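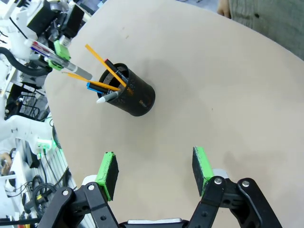

4. Setting up the shared table

4.1 Before you start

Most guides to a tidy desk begin by selling you something. This one assumes you already own a table and a cup, and doubts that you need much else. The Plovcombe office bought drawer inserts, a revolving stand and a magnetic strip before going back to a mesh cup. The inserts are in a cupboard if anyone wants them.

You will need:
A mesh pencil cup
Pencils, markers and a pen
A damp cloth
Scrap paper

4.2 Filling the cup

1. Clear the table and wipe it down. Sprays that promise to "protect" a matt surface mostly leave it smeary. Use water.

2. Test everything on scrap paper. A marker that needs shaking, warming or encouragement is finished. Throw it out.

3. Put in the markers with their caps on. Push each cap until it clicks. Red and blue are enough for marking up the rota, whatever the catalogue says about a twelve-colour system.

4. Add the pencils. Two is plenty for one table. Sharpen one and leave the other until it's wanted.

5. Add one pen. If you put in a handful, they will leave the room in people's pockets and you will be left with the pencils anyway.

Note: Long pencils lean outwards in a wide cup. You may read that a weighted base or a foam insert will cure this. Ese Uzor tried both at Jundholm and the pencils still leaned. It does no harm.

4.3 Placing the cup

1. Stand the cup well in from the edge, especially where the edge is rounded. Sleeves catch on anything that sticks out.

2. Keep the space in front of it clear for writing.

3. Sit down and reach for a pencil. If you have to get up, move the cup closer. No measuring is required, despite the diagram in the old Pollock handbook.

Caution: Do not store scissors or craft knives in the cup. People reach in without looking.

Caution: Mesh has holes. A leaking marker will find them, and the ink will be on the table before you notice. Do not stand an uncapped marker in the cup, even for a minute.

4.4 Upkeep

Tip the cup out every 6 weeks and shake the shavings into the bin. Brush the mesh with an old toothbrush if it looks grey. We have seen a dishwasher recommended for this. Frauke Sperling tried it and got rust along a seam.

Labelling the cup is optional. We have yet to see a label bring back a pen.

Section last checked 09/10/2026.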